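Recovery of Short-Staple Cotton from Discarded Black Drapery Cloth: Fiber Length, Color Retention and Yarn Strength

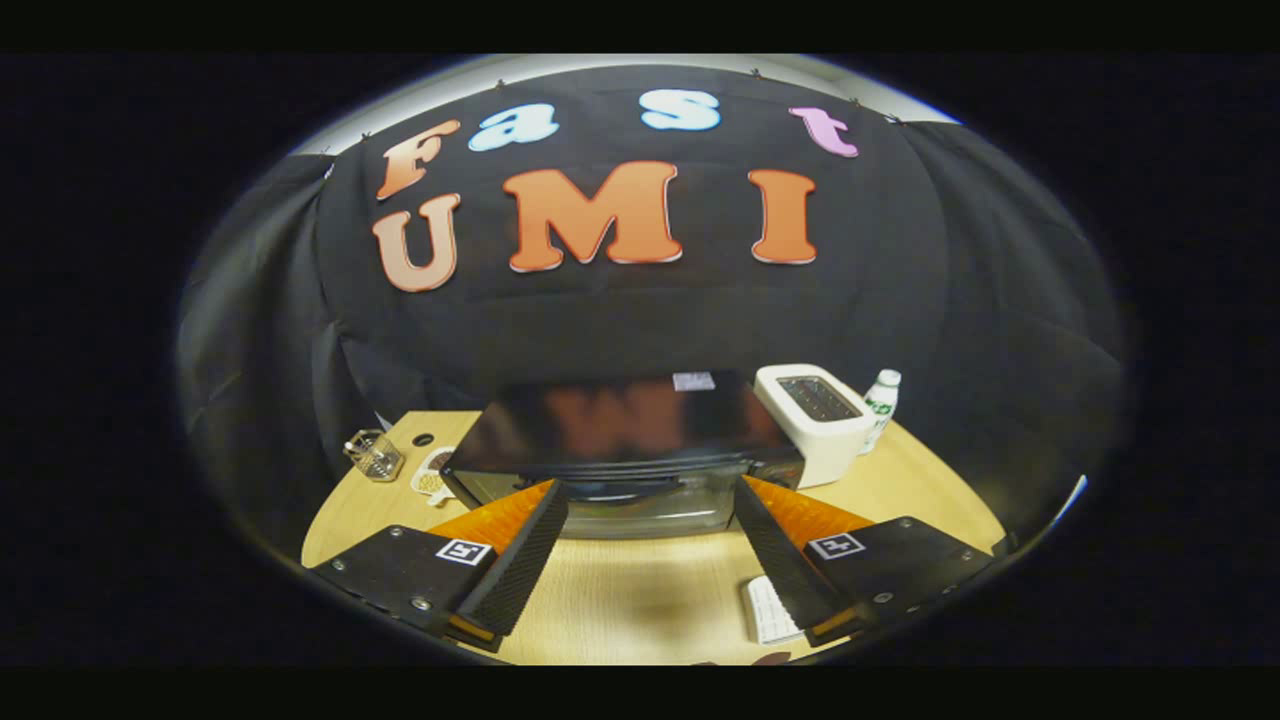 Submitted by: Project Group 4, Textile Materials Laboratory
Course: Recycled Fibers, second-year project
Date submitted: 2/28/21

Summary

Heavy black drapery is bought in large amounts by schools, theaters and exhibition halls and is usually thrown away when it fades or tears. The cloth is hard to recycle because it is dyed a deep shade, tightly woven and often treated with a flame retardant. This project tested whether cotton drapery can be pulled back into fiber by mechanical means and spun into a usable coarse yarn. Cloth was collected from two sites, Gustusthorpe and Ritatcombe, washed, cut, shredded and blended with new cotton in four ratios. The recovered fiber was short, and yarn made from it alone could not be spun without frequent breaks. Yarn with equal parts recovered and new cotton ran well enough for weaving trials. Color was retained through the process, so no further dyeing was needed for dark products.

1. Background

Mechanical recycling of cotton is an old practice. Cloth is cut into small pieces and passed over rotating drums fitted with pins, which open the weave, then the yarn, and finally release single fibers. Each pass breaks some of the fibers. The result is a material shorter and more uneven than the cotton that went into the original cloth, with a share of dust, unopened thread and small knots.

Most published work we read deals with clothing. Clothing waste is mixed in color, weight and fiber type, and sorting takes up much of the cost. Drapery differs in three ways. It comes in large flat pieces with few seams. A single site tends to have bought its cloth in one lot, so fiber type and color are consistent within that site. It is also seldom washed, and the yarn has not been weakened by repeated laundering.

Against this, drapery is woven more tightly than most clothing so that it will block light. A tight weave resists the pins, and more force is needed to open it. Flame retardant salts are a further problem. They make the cloth stiff, they hold moisture, and they can corrode the metal parts of the shredding machine if they are not removed first.

2. Aims

The project set out to answer the following.

(a) Can the retardant salts be removed by plain water washing, without added chemicals?
(b) What is the average fiber length after shredding, and how does it change with the number of passes?
(c) What share of recovered fiber can be blended with new cotton before the yarn becomes too weak to weave?
(d) Does the black shade survive washing and shredding well enough that the yarn can be used as it is?

Cost was left out of the aims after discussion with the course staff. Machine time in a teaching laboratory says little about cost in a mill.

3. Materials

The Gustusthorpe cloth came from a hall stage and had been stored folded. It was a plain weave, heavy and stiff, with a faint white bloom along the folds that was taken to be retardant salt. The Ritatcombe cloth came from a set of exhibition dividers. It was a twill, softer and lighter, with no bloom. A burn test and a microscope check on fibers from each lot showed cotton in both. The sewing thread in the hems was polyester, so all hems, tapes and eyelets were cut off and set aside.

New cotton for blending was Flumska carded sliver, bought in one order so that the same material was used throughout.

4. Method

4.1 Washing

Cloth from each lot was cut into strips and soaked in cold water, drained, and soaked again. Conductivity of the drained water was measured after each soak as a simple guide to the amount of dissolved salt. Soaking was repeated until the reading matched tap water within the error of the meter. Strips were then spun and dried flat at room temperature. Heat was avoided at this stage, as the first trial strip dried in the oven came out harsh and was difficult to cut.

4.2 Cutting

Dried strips were cut into squares on a guillotine. Square size was kept the same for both lots. Squares cut across a crease tended to stay folded and went through the cutter double; these were pulled apart by hand before shredding.

4.3 Shredding

Shredding was done on the laboratory pin drum, a small Mousavi unit with a single cylinder. A mill line would have several cylinders in a row, each with finer pins than the last. Our unit has one, so the material was collected and fed back in to give repeated passes. Samples were taken after each pass. Feed rate was held constant, and the drum was cleaned between lots to stop fiber from one site carrying over into the other.

4.4 Fiber length

Length was measured by the comb sorter method. Fibers were drawn from a sample, arranged by length on a velvet board and weighed in groups. The method is slow, and the operator has some influence on the result. All sorting was therefore done by the same member of the group.

4.5 Blending and spinning

Recovered fiber was blended with new cotton by weight at 100, 75, 50 and 25 percent recovered. Each blend was carded twice and spun on the rotor frame. Rotor spinning was selected over ring spinning because it tolerates short fiber better. End breaks were logged during each run.

4.6 Strength and color

Yarn was tested on the single-end strength tester under the standard laboratory climate. Color was judged against the gray scale by two group members working separately, with the original unwashed cloth as the reference.

5. Results

5.1 Washing

The Ritatcombe cloth reached the tap water reading after the second soak. The Gustusthorpe cloth needed 4 soaks, and the first drained water was cloudy. After the last soak the bloom was gone and the cloth was noticeably softer in the hand. Some black dye was lost from both lots, more from the plain weave. The answer to aim (a) is yes for the salts present in these two lots. Durable treatments that bond to the cotton would not be expected to wash out in the same way, and none was tested.

5.2 Fiber length

Average length for the Ritatcombe cloth was 14 mm after the second pass, the best result in the project. The twill opened easily, and by then little unopened thread was left. Further passes gave a cleaner material but a shorter one.

The Gustusthorpe cloth was a different case. After the second pass it still held many pieces of thread and some whole scraps of weave. A third pass removed most of these, at the cost of length. We were unable to find a setting that gave a clean and reasonably long fiber from the plain weave. Wider pin spacing would probably help and could not be tried on this unit.

5.3 Spinning

The blend with no new cotton would not run for either lot. Yarn formed, then broke within moments, and the rotor groove filled with dust. At 75 percent recovered, the Ritatcombe blend ran with frequent breaks and the Gustusthorpe blend was stopped. At 50 percent both lots ran, and at 25 percent both ran with few breaks.

Dust was a problem throughout. The rotor was opened and brushed out after every run, and after the early runs the extraction filter had to be changed. Anyone repeating the work should plan on this from the start – a clogged filter reduces suction slowly and the yarn gets worse before the cause is obvious.

5.4 Strength

Strength fell as the recovered share rose, as expected. The drop between 25 and 50 percent was small for the Ritatcombe lot and larger for the Gustusthorpe lot. Variation along the yarn rose faster than average strength fell. For weaving this matters more than the average, as warp breaks occur at the weakest point. Yarn at 50 percent was used as weft on the sample loom without trouble. It was tried as warp only for the Ritatcombe lot, with sizing, and was judged acceptable for a coarse cloth.

5.5 Color

Both observers gave the recovered fiber a slight change from the reference. The loose fiber looked browner than the cloth, partly from dye loss and partly because undyed cores of the yarn were exposed by shredding. Blending with white cotton gave a gray yarn, with the 50 percent blend close to charcoal. It was even in shade once carded twice. A true black would require dyed new cotton in the blend or a second dyeing.

6. Discussion

Weave had more effect on the outcome than any other factor we could control. The two lots were both cotton and both black, and they gave quite different fiber. A recycler who sorts only by fiber and color would mix them and get a material that suits neither setting. Sorting by weave is simple to do by eye and would add little work.

The washing step uses a good deal of water. Reusing the later, cleaner soak water as the first soak for the next batch would reduce this. It was tried once with the Ritatcombe lot and made no difference to the final reading.

There are limits to these results. Only two lots were tested. The age of the cloth was unknown for both. The spinning runs were short, and a yarn that runs on a teaching frame may not do so at mill speed. The comb sorter was operated by one person with no repeat by a second, so operator bias cannot be ruled out. The strength tests made before July, when the tester was recalibrated, were discarded and repeated.

The length figures should also be read with care. The comb sorter loses very short fiber as dust, and the true averages are likely lower than those reported.

7. Conclusions

Water washing removed the soluble salts from both lots. Two passes through the drum were best for the twill, and no good setting was found for the plain weave. A blend of 50 percent recovered cotton was the highest share that ran reliably. The yarn is suited to coarse weft in dark gray goods such as bags, floor mats and moving blankets.

8. Further work

Wider pin spacing for plain weave cloth.
Blends using black dyed new cotton.
Abrasion testing of the woven samples, which are stored with the yarn cones in the laboratory.
A larger spinning run, with 2,000 m of yarn per blend as the minimum for break counts.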